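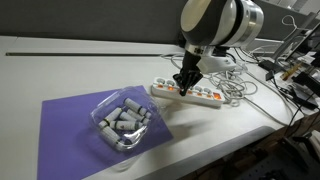
Régua de tomadas com os interruptores acesos, numa das mesas brancas da sala partilhada.

Relatório de progresso – Renovação da sala partilhada de Semwal
Período: até ao final de setembro
Para: Fundo Matby, a/c de Razia Malik
Elaborado por: Maham Mirani

Cara Razia,

Que diferença faz uma sala bem arrumada! No último relatório ainda trabalhávamos com mesas emprestadas e extensões a atravessar o corredor. Desde então a sala mudou de cara, e é com muito gosto que lhe escrevo sobre o ponto em que estamos.

Mobiliário

As mesas brancas da Memidton estão todas montadas. Escolhemos o modelo com o canto da frente arredondado e com a ranhura comprida ao fundo do tampo, junto ao painel, por onde queremos passar os cabos. O branco reflete muito bem a luz das janelas e a sala parece maior do que é. A orla cinzenta, que na encomenda original vinha em preto, foi sugestão do Tariq Kazmi, e ainda bem que o ouvimos: condiz com os painéis e nota-se menos o desgaste.

Os painéis divisórios cinzento-escuros ficaram ao longo da parte de trás das mesas. A fila do lado da janela foi montada primeiro e serviu de ensaio – tivemos de a desviar 50 mm da parede para as portinholas do quadro abrirem até ao fim. A do lado da porta ficou logo certa. O ruído entre filas baixou bastante, segundo quem lá trabalha todos os dias, e já não se vê o vaivém do corredor quando se está sentado.

Eletricidade

Era a parte que mais nos preocupava e é agora a que mais nos entusiasma. A Disel concluiu o novo circuito e entregou o relatório de ensaio, que segue em anexo. Cada mesa passou a ter a sua régua de tomadas, branca, com uma fila de pequenos interruptores luminosos cor de laranja e um interruptor geral maior numa das pontas. Percebe-se de longe o que está ligado, e ao fim do dia basta dar uma volta pela sala e carregar no geral de cada régua.

A Kulsoom Jatoi preparou uma folha com as regras de utilização, afixada à entrada: nada de ligar réguas umas às outras, aquecedores só nas tomadas de parede e o geral desligado às 19h30. A última regra ainda falha de vez em quando, sobretudo nas mesas do fundo, e vamos insistir.

Falta fixar as réguas. Para já estão pousadas em cima do tampo, onde toda a gente as experimenta e diz de que lado lhe dão mais jeito. Queremos prendê-las numa posição definitiva, junto ao painel, com o cabo a descer pela ranhura. A Ewurabena Amegashie testou na sua mesa um suporte de encaixe que permite retirar a régua sem ferramentas para limpar o tampo. Gostámos muito da solução e pedimos preço à Memidton para as restantes mesas.

Contas

A verba do mobiliário está executada a 100%. Na parte elétrica sobraram 800 euros, porque foi possível aproveitar a calha antiga na parede norte. Gostaríamos de usar esse valor nos suportes e em calhas verticais para os cabos que descem até ao chão, e pedimos a sua autorização para a transferência entre rubricas. As faturas da Disel e da Memidton vão no mesmo anexo do relatório de ensaio. A da segunda entrega traz ainda a morada antiga e já foi pedida a correção.

Dificuldades

Os painéis da segunda entrega chegaram com as ferragens trocadas e a montagem parou 3 dias. A Memidton trocou tudo sem custos. Também descobrimos, já com as mesas no lugar, que a ranhura é estreita demais para as fichas maiores: o cabo passa, a ficha não. O Tariq está a ver com a Disel se compensa trocar as fichas ou abrir a passagem por baixo, e eu inclino-me para a primeira hipótese, que deixa os tampos intactos.

Próximos passos

Em outubro contamos fixar as réguas, arrumar os cabos e numerar as mesas. A Kulsoom vai recolher por escrito as opiniões de quem usa a sala, com perguntas sobre luz, ruído e altura das mesas. A pintura da parede da entrada fica para novembro, quando o armário velho sair.

Teria muito gosto em mostrar-lhe a sala ao vivo. De manhã, por volta da abertura, há luz magnífica e ainda se consegue conversar com calma – diga-me quando lhe convém e eu trato do café!

Com os melhores cumprimentos,
Maham Mirani
Coordenação da sala partilhada, Semwal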